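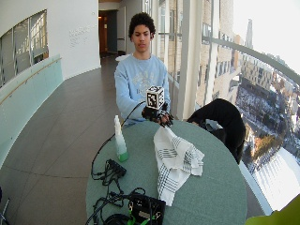 How much cleaner do you need for one small table?
Two or three pumps of the spray on a cloth will do a round table that seats four. More than that leaves a film, and the next person has to go over it again.

Unit 4: Tables in shared areas
Handout for the Tuesday group. Tutor: Erlinda Tagle

Before you start, read back over your notes on cloths from Unit 3. We will not repeat the folding drill in full, and most mistakes at the table come from a badly folded cloth.

4.1 What counts as a shared table

For this course a shared table is any table that no one person is responsible for. Corridor tables, landing tables, the ones by lifts and the ones outside meeting rooms all count. Desks do not, and neither do kitchen worktops, which have their own unit (Unit 7) because of the food rules.

Shared tables tend to be used for short stretches by people who have come from somewhere else and are going back there. Things get left on them. At the Skostside building the corridor tables were on nobody's sheet for most of a year, and the evening team thought the day team had them. Check the sheet at your own site and find out whose they are.

4.2 Clearing

Clear first, spray second. You cannot wipe properly round objects, and spray should never go near anything with a plug on it.

Sort what you find into these groups:

Rubbish. Cups, wrappers, used tissues. Straight into the bag.

Linen. Napkins, tea towels and cloths. A crumpled napkin goes to the wash even if it looks clean. Shake it over the bag first, as teaspoons get lost this way.

Personal items. A coat or jumper on the back of a chair stays where it is. Move the chair with the garment still on it if you need to get past, then put the chair back.

Cables and electrical items. Do not unplug, coil or tidy them. If the table is in use or has equipment set up on it, leave the whole table and write "in use" on the sheet with the time. Come back to it at the end of the round.

Bottles. Any spray bottle without a label is treated as unknown, whatever colour the liquid is. Do not smell it to find out. Take it to the store and tell the supervisor.

Sunil Gunawardena asked last week what to do when the owner of the things is sitting at the table. Ask once, politely, whether they would like it wiped. If they say no, move on and mark the sheet.

4.3 Wiping a round table

Square tables are wiped in overlapping lines, as in Unit 3. A round one is done differently.

Fold the cloth into quarters and spray the cloth – the table stays dry until you touch it. Start at the rim. Go once all the way round the edge, with your fingers under the lip so that the side is done in the same pass. Then turn to a clean face of the cloth and work across the middle in an S shape, from the far side towards you. Finish with a dry cloth in the same order.

Walk round the table. Leaning over it puts your sleeve in the part you have just done, and it is bad for the back. Where the table is close to a wall or a window, pull it out by the base, never by the top. Some pedestal tables have tops held on by only a few screws.

Blue and green tops show smears more than white ones do. Crouch and look across the surface towards the light before you leave it.

4.4 Tables next to windows

Full-height glass makes two kinds of extra work. The first is drying. In strong sun the cleaner dries before you can wipe it off, so do half the table at a time. In July at the Vindau offices the trainees had to do the south side before 9 in the morning for this reason.

The second is handprints. People stand up from the table and put a hand on the rail or the pane. Wipe the rail when you do the table, using a separate cloth. The glass itself is for the window round and you should leave it, apart from obvious drips. Frosted panels mark easily with greasy fingers and must not be rubbed with the rough side of a sponge.

4.5 Putting back

Chairs go back facing the table with a hand's width of gap. Anything you moved goes back in the place you found it. Check the floor under the table last.

Practical work for this unit

Work in pairs. Nestor Agbayani will be in the training room from 4 o'clock and has the cloths. Each of you wipes one round table while your partner fills in the observation sheet, then swap. Form 234 is the right sheet; the older one still has the spray-on-table method on it, so please bin any copies you have.

Reading: the chapter on hard surfaces in the Sison folder. Bring questions to the next session.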